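24th April

Swapped the Skoltum fingers for the Aerts pair and reran the flap task. Encoder reads 2048 counts per turn on both, so the controller settings on the Prastus stayed as they were. Grip limit 9 N. The Aerts tips are narrower, and the gap between the outer flaps is the place to test that. Leftover tape on the flap edges is a nuisance for either pair.

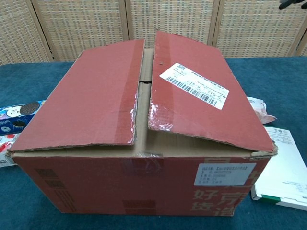 Hiếu Bạch thinks the force limit is too low for corrugated board and would go up before blaming the tips. Possibly. I would sooner cut the approach speed first, one change at a time.

Loop held at 500 Hz, 2 dropped cycles in the log. Wrist cable still rubs at full roll. Ask Sastberg for the longer one.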